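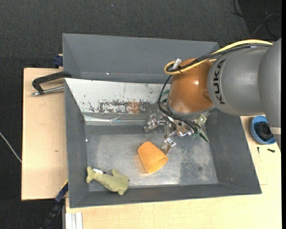
Toy and odds-and-ends storage works best with fewer, bigger containers than most people buy. A large open bin with sloping sides and a flat bottom will take nearly everything that ends up on a family room floor, and it can be emptied onto a bench or table in one go for sorting. Grey is a good colour for it. An orange cup or a yellow-green plush dolphin stands out against a grey bottom straight away, even for a child who is only half looking. White shows every scuff, and patterned bins make small things hard to find.

Before you buy

Measure the shelf first, then the doorway of the cupboard, then the bin. Bins are usually sold by volume, and volume tells you nothing about whether one will fit. Measure at the rim, where most of them are widest. Ours are from the Flotton range and hold about 12 litres more than the old ones, but they only go on the bottom shelf because the lip catches on the bracket above. If you have the older Roman shelving, the brackets can be moved down one hole with a screwdriver.

Leave the lids off for anything used daily. A lid means two hands, and it will spend most of its life leaning against the wall. Save lids for the garage and for clothes put away over winter.

Emptying and sorting

Do it at bench height. Kneeling on the carpet for half an hour is hard on the knees and you will give up before the bottom of the bin. Put down an old sheet if the bench top marks easily.

Take everything out, including the grit and the dead textas. Make one pile for the kitchen, one for the bin, one for the op shop and one to go back. Cups always turn up in toy bins. They go to the kitchen, get washed and stay there, unless you are happy to give one up for good as a bath or sandpit cup. In that case write SAND on the base in permanent marker so it doesn't drift back into the cupboard.

Only put back what covers the bottom of the bin in a loose layer, or two at most. Once things are stacked deeper than that, everything gets tipped out every time someone wants the one toy underneath.

Cleaning the bin

Vacuum the corners with the crevice tool, then wipe out with warm water and a small squirt of dishwashing liquid. For crayon, use bicarb on a damp cloth and rub in circles. Sticker residue comes off with eucalyptus oil - test a spot on the outside first, as it can dull some plastics. Rinse, and stand the bin on its end in the shade to dry. Full sun makes cheap plastic brittle after a couple of summers.

Cleaning soft toys

Check the tag. Most plush will go through a cold, gentle cycle inside a pillowcase with the end knotted. Use half the usual detergent. Anything with a battery box or a music unit has to be sponged by hand, and so does anything stuffed with beads.

Squeeze out the water in a towel and don't wring. Dry flat on an airer and turn it every few hours. A fat toy can feel dry on the outside and still be damp in the middle, so give it a second day. Fins, ears and tails dry out of shape if they are pegged, so lay them straight by hand.

For a quick freshen up, shake the toy in a bag with 2 tablespoons of bicarb, leave it overnight and brush it off outside.

Labels

Masking tape and a marker will do. Put the label on the short end, which is the end you see on a shelf. We tried the Hetus clip-on holders and they fell off whenever a bin was dragged.

How often

We do the big sort in May, before the cold weather keeps everyone indoors, and again in spring. In between, one bin a week is plenty.

Last updated 18th September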